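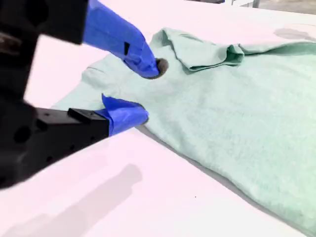

Figure 1. Wrist view: taped fingertips at the edge of the green cloth.

Teaching Two Low-Cost Arms to Fold Cloth by Teleoperation
Project report, Gerardo Leone and Fiorella Morelli
Submitted Oct 22, 2025

1. Background

Folding is a poor fit for scripted motion. A rigid part can be described by its position and orientation, but a garment has no fixed shape, and a grasp that lifts one layer on the first try will lift two on the next. We therefore chose to record a person folding through the robot and train a policy on those recordings. The software package we wrote for this is called Plendesance. It handles leader and follower communication, camera capture and episode storage, and it replaces the Sormont scripts used by last year's group, which could only drive one arm at a time.

2. Teleoperation setup

Two follower arms face each other across a white table. Each is paired with a leader arm of the same proportions, held by the operator. Joint angles are read from the leaders and sent to the followers as position targets at 30 Hz. There is no force feedback. The operator judges contact by eye, and in practice this was the hardest part of the job to learn.

The fingertips are wrapped in blue tape. Bare plastic slid on cotton, and several early grasps closed on nothing. Tape gave enough friction to hold a single layer and was soft enough to press against the tabletop. It does wear, so we inspected the tips at the start of each session and rewrapped them when a corner had lifted. Rewrapping changes the fingertip shape slightly, and we did not control for this.

3. Task definition

We defined two tasks. The edge task uses a small cloth: grasp the near edge, lift, and turn it over onto the rest. The shirt task uses a short-sleeved t-shirt laid flat with the neckline away from the operator. The sleeves are folded in one after the other, then the hem is brought up to the neckline with both arms working together.

An episode was kept if the final fold was stable with the grippers open and clear of the fabric. Operators were allowed one regrasp per fold. Episodes with more were discarded, on the advice of our supervisor, who expected the policy to copy hesitation as readily as it copied the fold.

4. Recording procedure

Both authors recorded, changing over when the operator's wrists got tired. The second person reset the garment between episodes and kept the log. Resets were varied on purpose: the shirt was shifted, turned a little or left with some wrinkles in it. In September we had been placing it far too neatly, and the first policy trained on that data failed as soon as the shirt sat off centre.

The order of the sleeves was also left free at first. This was a mistake. With both orders in the data, the policy would start toward one sleeve, stop, and start toward the other. We fixed the order and re-recorded. The half-folded state between the first sleeve and the second is where most of our operator errors occurred, as the idle arm has to stay low and close without dragging on the fabric 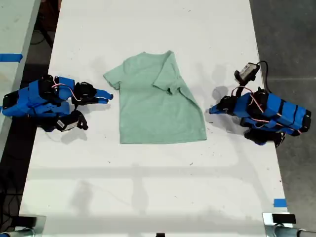 and the active arm has to release without pulling the crease back open. We settled on a short pause at this point, with both grippers held still before the next move – long enough for the operator to check the layers, short enough that it did not dominate the episode.

The final set contains 1,474 episodes across the two tasks. Data from before the sleeve order was fixed is stored separately and was not used in training.

5. Problems encountered

Dropped camera frames caused the most lost time. Wrist and overhead streams drifted apart over long sessions, and an affected episode looked normal until it was played back side by side. Plendesance now checks timestamps when an episode closes and rejects it on a mismatch. Fiorella wrote the check after we had to throw out a full afternoon of shirt data.

The followers also sagged when held at full reach for long periods. Moving the bases inward by 9 cm solved this, although everything recorded with the old spacing had to be set aside.

6. Results

We ran 13 trials of each task with the trained policy. The edge task succeeded in nine. The shirt task was completed in four, and most failures came at the hem, where one gripper closed above the fabric and the other carried on alone. The policy did not recover from a missed grasp in any trial. This is consistent with the recording rules in section 3, since it had seen few examples of a regrasp.

7. Further work

The one-regrasp rule should be relaxed for part of the data set, with recoveries labelled as such. We would also like to test moulded fingertips in place of tape. The Sampaio group has offered us a spare set of leader arms, which would let a second pair of operators record at the same time. The code, episode log and discard list are in the course repository under the Plendesance folder.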